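Running a hand-held gripper table at an open day: stations, objects, how much instruction?

Posted by bench_olivares
December 23, 2023

We run a small manipulation lab at Olivares and have agreed to host an open day for visitors from two local trade schools. The main table will be hand-held grippers, the kind a person carries and squeezes to pick things up while a camera on the tool records the motion. No arm will be powered during visiting hours.

Current plan: one table, white top, household objects, groups rotating every 10 minutes. I have three concerns.

First, object choice. Clear plastic food containers are what we use every day, but they are slippery and the walls flex. I don't know if that is a good first object for someone who has never held the tool.

Second, whether to keep what the visitors record. We could get 100 short recordings out of an afternoon, but I expect a lot of them to be too fast to use.

Third, wear. Our fingers are printed plastic with threaded inserts, and I have seen inserts work loose when people twist the handle against a gripped object.

If you have run something similar, I would like to know what you changed afterward.

Posted by soder_fixtures

We did this at Soder two years in a row. Taking your points in order.

Objects. Start with something stiff and opaque, such as a mug or a wooden block. Move to the clear container second. The container is a good demonstration object precisely where it is a bad training object: the visitor feels the walls give and has to decide how much to squeeze. Leave the lid on for the first pass. An open box with no lid folds inward at the middle of the long side and the visitor thinks they broke it. Put a dish rack or a shallow tray at the back of the table so there is a place to put the object down. Without a target, people lift the box, hold it in the air and look at you.

Recordings. The first year we kept everything, 170 clips. Most of the loss was speed. New users sweep the tool sideways at the moment of closing, and the wrist camera smears everything that isn't moving with it. We now teach one rule before they touch anything: come in, stop, close, stop, lift. It adds a couple of seconds per pick. Lower exposure time also helps if your lights can support it, but watch the glare. Overhead lamps put a hard white spot on a clear lid and it moves with every tilt.

Demonstrator position. Stand across the table and keep your hands out of the pick area once the fingers start to close. If you point at things during the pick, your hand ends up in the recording. Fine for a demonstration, annoying if you want the data.

Wear. Check the inserts at the start of the day and at midday. Ours are heat-set brass. If one turns when you put a driver on the screw, pull the part and swap it. Don't glue it at the table. Have a complete spare pair of fingers already assembled, with pads on. Changing a pair takes us less time than one group rotation. Changing pads alone takes longer, as the old adhesive has to come off.

Signage. One sheet, large type, fixed to the table. They won't read two.

Posted by hk_fitcombe

Only did it once, at the Fitcombe open day. 10 minutes is too short if the group is bigger than four. Half of them never got a turn. We split the table with tape and ran two tools.

Also tie your cable back. Ours hung down on the left side and got caught on the table edge all morning.

Posted by hendenum_lab_tech

I agree with most of the Soder reply, with one difference on the recordings. I would not throw out the fast ones on the day. Show one back to the group on a monitor right after it is taken. A visitor who sees a smeared clip of their own pick slows down on the next attempt, and you don't need to give the speech about speed. We kept the replay to a single clip per group or it ate the schedule.

On printed labels: if your containers have a sticker or a printed panel, leave it on. With a clear box on a white table there is very little for the eye to hold on to, and a bit of color gives the visitor something to aim beside. A colored lid seal does the same job. We bought a set with plain frosted lids to look tidy and went back to the old ones by lunch.

Metal table edges will chip a printed finger if the tool is dropped. We laid foam strip along the near side with double-sided tape. It looked poor and it held.

I'm attaching a picture of a gripper on a lidded container, taken from the tool's camera, so you can see how much of the view the fingers take up.

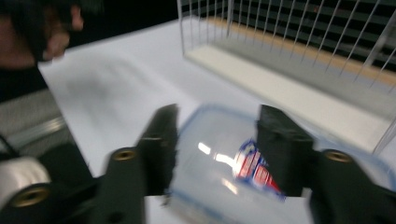 Gripper closing on a clear container, tool camera view. Note the motion blur.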